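Do I need a licence if the patented part comes already inside a module I buy?

Posted by Zaid Srour
2018-11-26
Print this page | E-mail this page

Hello to everybody. My English is not perfect, so please tell me if something is unclear.

I am preparing a small desk stand for mobile phones. It turns the phone slowly during a video call, so the camera can follow the speaker. The turning part is driven by a small motor module which I buy ready-made from a supplier called Didine. I write the software and I make the housing. The first batch will be 100 stands, all sold inside the United Kingdom.

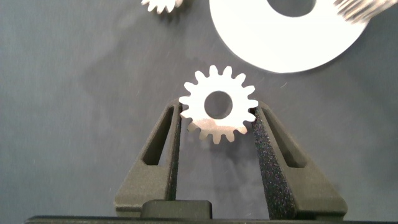
Small white spur gear, close view

Last week I have received a letter of 13 pages from a company with the name Ackermann. They say that they have a patent for the way in which the stand receives its commands from the phone, and they offer me a licence. The price is a fixed sum at the start and then a fee for each stand. They also write that the method belongs to an industry standard, and that they have promised to license it on "fair and reasonable" terms to anyone.

I do not want to cheat anybody. But the method is completely inside the Didine module. I did not change it and I cannot even read the program on it. When I asked Didine, they answered only that "the module is supplied for integration", which does not help me much.

So I would like to understand two things. Must I pay again for something which the supplier has maybe paid already? And if I must pay, is it allowed to ask for another price, or is the offer fixed because of the standard?

Thank you for your patience.

Wusthorpe

Good evening Zaid. I am also not a native speaker and I am not a lawyer, but I had a similar letter two years ago for a Bluetooth accessory, so I can tell you how I went through it.

For the first point, the word you must look for is "exhaustion". If Didine has a licence from Ackermann, and the module was sold to you under this licence, then normally the patent owner has received his money and cannot ask for it again from you. It depends on what the licence really covers. Some licences are given only for the finished product, and then the module maker has perhaps no licence at all, or has one which excludes his customers. You will not find this out from the brochure.

I would write to Didine again and ask very exactly: "Are you licensed under this patent, with this number, and does the licence cover my use of the module in a finished product?" Put the patent number in the letter. A general question receives a general answer, as you have seen. Ask also if they will cover your costs in the case of a claim. In my purchase contract there was such a paragraph on the last page, but it was valid only when I informed the supplier within a short time after the first letter. Please look at this today and do not wait for February.

For the second point, the offer is an offer. You may propose another sum. "Fair and reasonable" does not mean that the first price is the correct one. In my case the fixed sum disappeared after two e-mails and I paid only per piece. It was less than 100 pounds for the whole first year.

Check too that the patent is in force in the UK. My letter had a list with 24 patents and several of them were only for other countries.
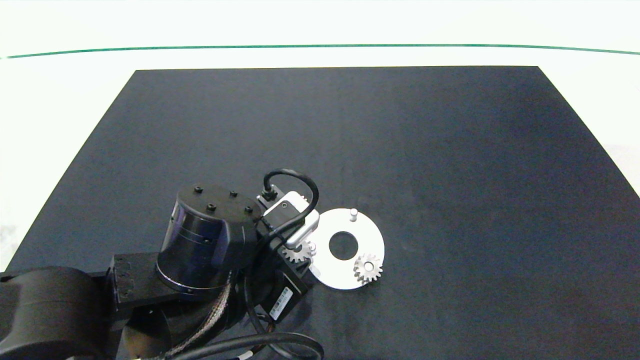 Astby

Just ignore it, they send these to everybody. With such a small batch no one will come after you.

Wusthorpe, in reply to Astby

I must disagree with this. If you ignore the letter, it can later be used to show that you knew about the patent and did not want to talk. A short, polite reply costs nothing. Write that you have received the letter, that you are checking with your supplier, and that you will come back to them. Do not write that you use the method, and do not sign anything yet. After that I would pay for one hour with a patent attorney and bring the purchase contract.

Zaid Srour

Thank you both. I have found the paragraph in the contract and the time limit is about three weeks, so I am still inside it. I will send the question to Didine tomorrow with the patent number, and the short reply to Ackermann on the same day.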